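Bredanow Industrial Supply » Robot Safety » Cell Marking and Documentation » Trindlow Cell Rule Kit

Trindlow Cell Rule Kit, 2nd Edition
Item no. 355-T
In stock, ships from Jukau

The Trindlow kit holds the paperwork and floor marking needed to set up one robot packing or handling cell and keep it in order. It is written for collaborative and fenced cells alike. It does not replace your own risk assessment, which has to be done first.

What is in the box
Cell rule binder, 70 pages, punched
17 laminated station cards
2 rolls of floor tape, yellow and black
Speed and reach record sheets, one pad
Sign-off sheet for changes to grippers, parts or programs
Wall holder with screws

Station cards
Each card covers one task: start of shift, clearing a jam, changing a gripper, teaching a new position, handing over to the next shift. The text is large enough to read at arm's length. Cards can be wiped with any mild cleaner. Do not use solvent — it lifts the print.

Sizes
Cards are letter size. The binder is 2 inches thick and fits the Bhatia wall holder as well as our own.

Working near open containers
Section 4 of the binder deals with speed limits near open containers, and it is the section most buyers ask about before ordering. It asks for a separate, lower speed for the last part of any downward move, set by the person who signed the risk assessment and written on the record sheet. Keep camera checks out of the fast part of the move. At the white rims below, the dark shape between them is so blurred that its edges can't be judged, and an image like that should not be accepted as proof of position. Take the check image with the arm stopped, and log it with the program version.
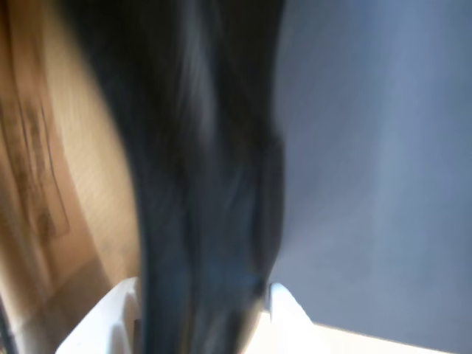
Section 5 covers limp and folded goods. Test with the softest item you handle, and repeat the test whenever the packaging changes.

Replacement parts
Station cards, record pads and tape are sold singly. Binder updates come out each May and are free to registered owners for the life of the edition.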